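Two-Arm Table Station: Inspection Checklist Before the Budget Request

Use for: existing stations that we want to keep, repair or copy
Site checked: Buenaventura workshop
Result goes to: equipment planning, Zornomberg office
Revision: October

How to fill in

Mark each line OK, REPAIR, REPLACE or NOT CHECKED. Please do not leave a line blank, a blank line was counted as OK last year and we paid for it. Write the comment directly under the line, also when the mark is OK. If a line does not apply to your station, write NOT CHECKED and the reason in a few words.

The marks in this copy are from the Buenaventura station. It is the model for the second station which Sulby has asked for, so the comments are longer than usual.

Section A. Before touching anything

A1. Power to both arms is off at the main switch, and the switch is locked.
OK. The lock was hanging on its hook with the key in it. Key is now kept in the office.

A2. Emergency stop tested with the arms at slow speed, before the power was taken off.
OK. Both arms stopped. The button turns back a little hard.

A3. The task list for the station is available and agrees with the objects which are used on it.
REPAIR. The list still has the old kitchen objects. The station is used for the music set and the toy vehicles: microphones, stands for them, a music stand, a car chassis on wheels, a block vehicle. The list must be corrected before the purchase request, because the quantity of spare objects is taken from this list.

A4. Serial numbers of arms and grippers copied to the asset sheet.
OK for arms. NOT CHECKED for grippers, the label is on the side which we could not reach without removing the bracket.

Section B. Table, beam and walls

B1. Tabletop is flat and does not move when pushed by hand.
OK.

B2. Surface wear.
OK, with comment. There are faint scratches. They do not disturb the work. I would not put a new tabletop in the budget for this. For the second station please order the same marble pattern, the people in Zornomberg want the two stations to look the same.

B3. Front beam and mounting plates: bolts tight, no cracks.
OK. Checked with the torque key. The scuffs on the beam are cosmetic.

B4. Metal rail under the beam: screws present, no sharp corner.
OK. One corner was rough to the finger and I filed it.

B5. Side walls and back wall fixed.
REPAIR. The right wall gives a small noise when the arm moves quickly. Probably one screw behind. Cost is only working time.

B6. Space for the arms with the tallest object on the table.
OK. The tallest object is the music stand. It stays at the back and the arms do not need to go over it. If Sulby chooses a taller stand, this line must be checked again and the wall height also.

Section C. Arms, grippers and cables

C1. Joints: play, noise, heat after one hour of work.
OK for left arm. REPAIR for right arm, there is a small play in the wrist. The counter shows nearly 3000 hours, and the supplier, Henent, recommends service at this age. Service must be in the budget as its own line, it is not included in the yearly contract. I asked them for this in writing.

C2. Gripper fingers: surface, alignment, full opening and closing.
REPLACE on the right side. The fingers close, but the tips do not meet well and a thin handle turns between them. Left side is OK for another season if the work remains the same.

C3. Spare gripper available on site.
REPLACE. There is no spare. The last offer from Henent was 2198 for one complete gripper, without bracket. I propose one spare for the two stations together and not one for each. It can travel from Zornomberg in one day.

C4. Cables on the arms: fixed, not pulled, no damage on the outer cover.
REPAIR. The purple cables go in a large bow from the wrist bracket down along the white links. This is necessary for the movement, but the loops near the bases have no guide and one of them lies across the front beam. Please budget cable guides for both arms. It is a cheap part with long delivery.

C5. Cable connectors at the wrist.
OK. Pushed by hand, no movement.

C6. Small circuit boards beside the bases.
REPAIR. They have no cover. The fault of last spring was, in my opinion, a metal clip that fell there. Two covers, printed in our own workshop, would be enough. I have left them out of the purchase list for this reason.

C7. Indicator lights on the arms work.
OK. Green when the arm is ready.

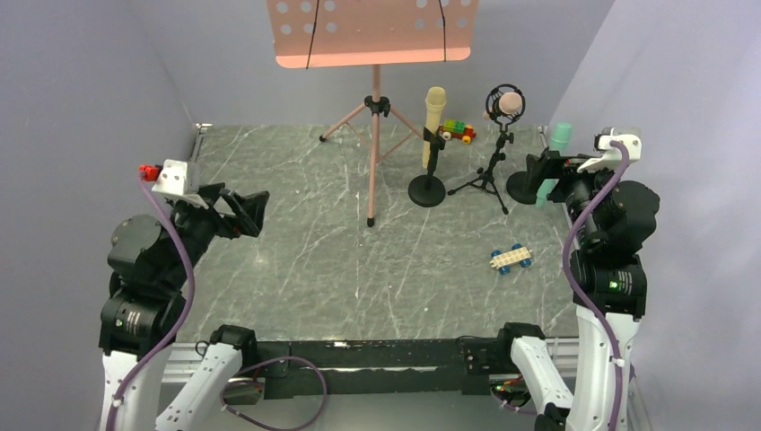 Comment from Sulby: We do not agree with one shared spare gripper. Our season starts at the same time as yours, and if both stations lose a gripper in the same month one of them will wait. We had a similar agreement for the old conveyor motors and it did not work well for us. We would pay for our own spare from the repair money if planning permits to move it. On the cable guides we agree, and please order them together with the guides for Buenaventura so that there is one delivery charge. Can you also say if the service price from Henent includes travel?

Answer to the comment: Travel is not included for Buenaventura. For Sulby I do not know yet, I have asked. I changed C3 in the summary below to "one spare per station, open for decision". I still think one is sufficient for the first year, but I understand the point about the season.

Section D. Objects and holders

Objects are cheap compared with the arms, and for this reason they are usually forgotten in the request. Then the station stops for a week for a toy. Please check every object on the table and also the box of spares under it.

D1. Music stand: legs lock, desk holds its angle, page cords complete.
OK. Pink one, with the black hub. The knobs on the hub should be tightened by hand at the start of the day. Both cords are present. In the spare box there is one more stand in another color, the rubber feet are missing from it.

D2. Round-base holders for the toy microphones: base heavy enough, clip not broken.
REPAIR. The clip on one holder became wide from use and the microphone sits loose in it. These holders are sold only in pairs. One pair for each station.

D3. Tripod microphone stand with shock mount: legs, ring, elastic cords.
OK. The cords lose their tension with time. I could not find them as a spare part, so a complete stand must be in the plan for next year.

D4. Toy microphones: no crack in the handle, color still clear.
OK. The cream one and the mint-green one are both in good condition. When you buy new ones, keep to the same two colors. The instructions for the operators say the colors by name, and to change the instructions takes longer than to buy the toys.

D5. Block vehicle: all blocks present, wheels turn.
OK. The set had more blocks in the beginning, I believe. The present form is the one used in the work and it should be kept.

D6. Car chassis with blue wheels: wheels turn, block plate not bent.
OK. One wheel squeaks.

D7. Start positions of the objects are marked or described.
REPAIR. They are described on a sheet of paper and the sheet is old. Two operators put the empty holder in two different places, and both could show me the sheet to prove it. A printed mat with positions was discussed. I do not recommend to buy the mat until the second station is installed.

D8. Storage for spare objects.
REPLACE. The box is broken at the lid. Any box of the same size is good.

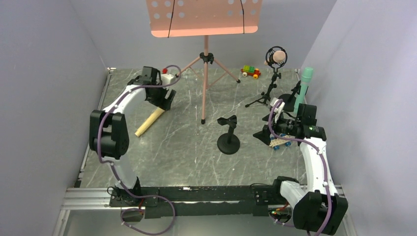 Table during the object check, section D. Holder at center is empty.

Section E. Summary for the purchase request

Must be ordered this year
Gripper fingers, right side, one set
Cable guides, both arms, same order for Sulby
Pair of round-base holders, one pair per station
Storage box

Must be budgeted as service
Right arm wrist, service by Henent, price with travel to be confirmed

Open for decision
Spare complete gripper at 2198, one shared or one per station (see comment from Sulby)
Tripod microphone stand, this year or next year

No purchase, own work
Screw behind the right wall
Covers for circuit boards
Task list and position sheet

Delivery times. The holders came in two weeks the last time. Gripper parts took much longer, and Henent does not confirm a date before the order is signed. For this reason the fingers should go out first, in a separate order, even if the rest of the request is not approved.

Old parts. Please do not throw away the used gripper fingers from C2. They can be used for training at Zornomberg, where nothing delicate is gripped.

Section F. Points to check again after installation

F1. Repeat C1 and C2 on the right arm after the service, with the same objects.
F2. Repeat C4 after the cable guides are mounted, with both arms moved slowly to their farthest position by hand.
F3. Compare the position sheets of both stations. They must have the same revision.
F4. Sulby only: floor level, distance from the wall, and location of the main switch. The switch must be reached without passing in front of the arms.
F5. Enter the hour counter of every arm on the day of handover. For the first station this was not done, and the hours were estimated later from the work plan.

Lines still NOT CHECKED in this copy: A4, gripper labels. To be done when the bracket is removed for service.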